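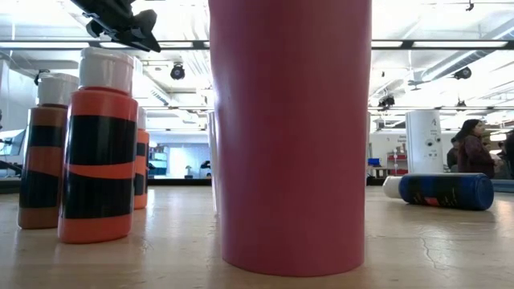 Chapter 10
Keeping the Paint Table in Order
Bottled paint is easy to look after if it is put back properly. This chapter deals with the table itself: where the bottles stand, what goes in the cups and how everything is packed away. Paint should be stored upright with the cap closed. A bottle left lying down, like the blue one on the right, needs to be stood up before the next colour is fetched. Check the cap at the same time and wipe it if paint has gathered under the lid. The orange and brown bottles on the left are standing as they should.

Learners on the Mesix craft course will already have met the colour wheel in Chapter 2. The same colours are used in the exercises on page 200.
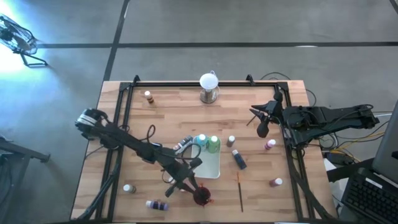
L. Petridis
Course author and workshop tutor

10.1 Using a tray

A tray marks out the colours in use. Place on it only the bottles needed for the current step, such as the light blue and the green on the white tray. Bottles waiting their turn stay on the table beside it. When a step is finished, take its bottles off before adding others.

Pour paint into a small cup in shallow amounts. The red cup near the bottom of the table holds a dark red, poured for use with a brush. Paint left in a cup at the end of a session should not go back into the bottle, as it may carry water or another colour with it.

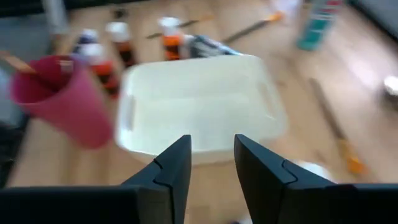
Orkulham, Saturday, September 8, 2018

10.2 Packing away

Bring out the storage tub before clearing begins. A plain plastic one with a handle cutout will do, and frosted plastic lets some light through to the contents. Line up the small bottles first, caps on, and look along the row for any that are not shut. Cups come next. Take out whatever is standing in them, wash brushes and cups separately, and leave both to dry on newspaper.

Pack the tub in this order:
Bottles, upright, labels facing outwards
Dry cups, stacked
Brushes, laid flat on top

Before starting Exercise 10A, read the notes on washing brushes in the Pesley workbook, item 837.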